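The Very Small Table

How a piece of furniture with nowhere to put your knees became the thing everybody wants next to the sofa

At my count there are 3 tables in my living room, and only one of them gets used. The big one holds mail. The middle one, bought in a fit of optimism about board games, holds the things that used to be on the big one. The third is a small black affair with thin metal legs and a top the size of a generous placemat, and on it, in the course of a normal evening, you will find my dinner, my phone, my glasses and one foot.

I didn't plan to depend on it. I bought it to hold a fern. The fern lasted until July, and by then the table had been drafted into other work and was in no mood to go back to plants.

Small tables used to come in families. Your grandmother had a nest of them, each tucked under the next, and they came out when company did. The smallest was given to whichever child could be trusted with a glass of ginger ale. Then came the long reign of the coffee table, a slab of wood you could land a light aircraft on, placed at exactly shin height and just too far away to reach without getting up. People wrote books specifically to be left on it.

What has crept in since is the single small table with no family and no fixed address. Shops call it an accent table, a perch, a drinks table or, in one catalog I can't forgive, a "moment." Avik, a furniture store near me that occupies what used to be a bowling alley, has given them a whole lane. I walked it one afternoon and came out the other end unable to remember what a normal table looked like. There was one in the form of a mushroom. There was one with a hole in the middle, presumably for people who dislike their belongings.

The plainest were the best, as they usually are. Dark top, skinny legs, done. The legs matter more than the shops let on. A thick leg on a small table makes it look like a footstool with ambitions. A thin one lets you see the floor underneath, and a floor you can see is a floor you believe you have. In an apartment like mine, this sort of self-deception does a lot of structural work.

There is a catch, and you will meet it the first time you set down a full mug. Thin legs like to be angled out. Straight ones look tidy and tip over. The splayed ones look as if they are bracing for bad news, and they stay up. My own test is to put something short and heavy at the very corner of the top, press down with one finger and watch the opposite leg. If it lifts, I thank the table for its time.

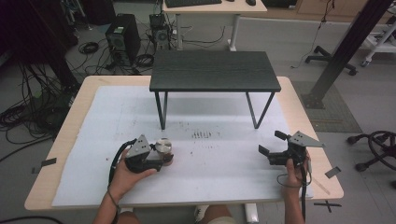

Dark top, thin legs: the small black table has the back of the board to itself.

The other thing worth doing before you buy is to put the table on something pale. Dark wood grain looks handsome in a showroom, where everything is brown and the lighting is on commission. Against white, you see whether the grain has any life in it or is merely black with a story. You also see the outline properly, and with a table this size the outline is most of what you are paying for.

Prices are all over the place. Beneo, which sells flat boxes and the promise of a quiet weekend, starts low and includes one more screw than you need. At the far end is Ccori, whose smallest table costs more than my first car and seats, by my reckoning, a grape. The saleswoman told me it was meant to be looked at. I looked at it for a while, to get some value out of the visit.

In between are the ones that live with people. I asked readers of our newsletter what was on their small tables right then, no tidying allowed, and got more than 1,000 answers. Remote controls led by a distance. After that came lip balm, a single sock, loose batteries, and those little round tins and jars that no household can identify but no household will throw out. One reader reported a sleeping cat and added that the cat was larger than the table.

Purkico, the cleaning brand, makes a cloth for dark surfaces that I have been using with some success. Dust on a black tabletop shows up about 4 minutes after you wipe it. Fingerprints are quicker. The fern, in fairness, never left any.

I have since bought a second one for the other end of the sofa. It already has mail on it.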